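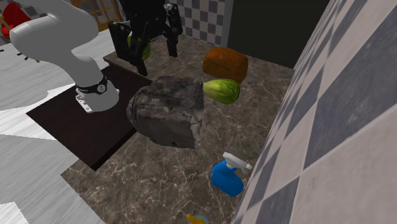 Looking after chopping boards (and the bench underneath them)

Posted 7th December in Kitchen

I own too many chopping boards. Two were wedding presents, one came with the house, and one I bought at a market in Flasorstead from a man who told me it would outlive me, in a tone I didn't care for. They have all been mistreated at some point. What follows is what I've worked out since, mostly by ruining things.

Washing

Hot water, a bit of detergent, a brush, and out again. Wash both sides even if you only used one. A timber board that gets wet on one face and stays dry on the other will cup, and then you have a rocking chair for onions.

Never the dishwasher. I know yours went through once and was fine. Mine went through eleven times and was fine, and on the twelfth it came out as two boards.

Stand it on its edge to dry. If you haven't got a rack, lean it against the tiles with a folded tea towel under the bottom edge so it doesn't sit in its own puddle. Flat on the bench overnight is how you get the black line along one side, and that line doesn't scrub out.

Smells

Garlic: coarse salt and half a lemon, cut side down, round and round for a minute. Leave it five, then rinse. The lemon can be one that's already been squeezed. There's no need to sacrifice a good one.

Fish: the same again, but use a cold rinse first. Hot water straight onto a fishy board seems to send the smell down into it for the winter.

Onion: bicarb mixed to a paste. Or keep one side of one board for onions and stop fighting it. I burnt a small O into the corner of mine with a soldering iron, and the household has ignored it ever since.

Beetroot: no advice. You have a pink board now.

Oiling

Food-grade mineral oil is the dull and correct answer. Olive oil goes rancid and so will your toast. I did try the walnut oil everyone raves about, and it gives a lovely colour, but check who's coming to dinner before you use a nut oil on anything.

Warm the bottle in a jug of hot water. Pour on more than looks sensible, rub it in with an old T-shirt, do the edges and the end grain twice, and leave it overnight. Wipe off what's left in the morning. A new board wants this weekly for a month. After that, do it when water stops beading on the surface, or when you feel guilty, whichever comes first.

If you want a finish with more grip, melt one part beeswax into four parts oil over a pan of simmering water. Use a tin you never intend to cook in again. Mark the tin. I didn't mark the tin.

Stopping it sliding

A damp sheet of paper towel flat under the board does the job. So does a square of that rubbery mesh sold for drawer liners, and it can be washed and used for years. Silicone feet are fine until you want to flip the board over, and then you have a small trampoline.

A board that still rocks on a damp cloth has warped. Lay it hollow side down on a wet towel for a few hours and it may relax. If it won't, a sanding block and a patient afternoon will take off the high spots. Start at 80 grit, then 120, then 240, wiping it down with water in between so the fuzz stands up and can be sanded away.

Cutting pumpkins and other hard things

Most board damage at our place comes from squash season. Take a thin slice off one side first so there's a flat face to sit on. Set the point of the knife in, then bring the heel down. Rock it -- don't whack it. For the really stubborn ones, three minutes in the microwave, whole and pricked with a fork, softens the skin enough to be civil. Small ones can be baked whole and argued with afterwards.

The bench

Crumbs and water creep under a board that lives out permanently, so lift it every night and wipe. Pale stone benches show tea, turmeric and red wine within the hour. A bicarb paste under cling film overnight shifts most of it. Keep vinegar and lemon well away from marble, including the lemon from the garlic tip above, as I'd have been grateful to learn in March.

Comments

Mesfin Negash: What about bamboo? Ours has gone furry.

Reply: Light sand with 240, then oil. Bamboo dries out faster than you'd think, and it's hard on knives too, so I've demoted ours to cheese.

Berkay Taşdemir: I also did not mark the tin.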